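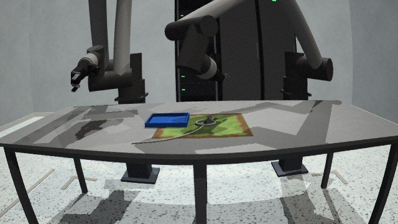
Blue tray and green patterned mat on a gray table.

Jobs > Part-time > Brernham

Front Desk Assistant, Storkton Dental Office

We need a part-time assistant for our front desk, 28 hours a week, starting in June. You will answer phones, book visits, and file patient forms. Some Saturday mornings — usually one a month.

You should have at least 6 months of office work behind you and be comfortable with a busy phone. Spanish is a plus. Training is paid. Parking is free behind the building.

Send a resume and two references to Nurhan Dönmez, office manager, or drop them off at 877 Grecu Street. No calls, please.

Related jobs
Billing Clerk, Clatitz
School Bus Driver, Brernham
Night Stocker, Storkton

Contact us | Post a job | Back to top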